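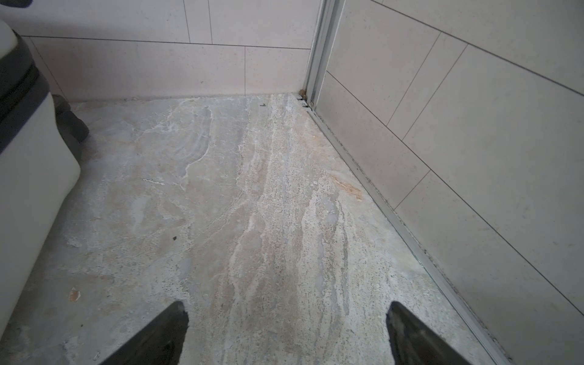 *Gripper open over the bathroom floor, bits still to pick up.*

Progress to 5 March 2018, Plirkovley robotics club

- 287 practice grabs logged, target was 320. Short becuase the Hamdy motor board went back twice.
- Small bits on stone-pattern floor are the hard part. Veining confuses the students' spotting code, stains too.
- Corner by the shower track: not tried yet.
- 19 students signed up, up since December.
- Spent so far £3,293. Reciepts to follow.

Next: narrower finger tips, then the Brorko heat.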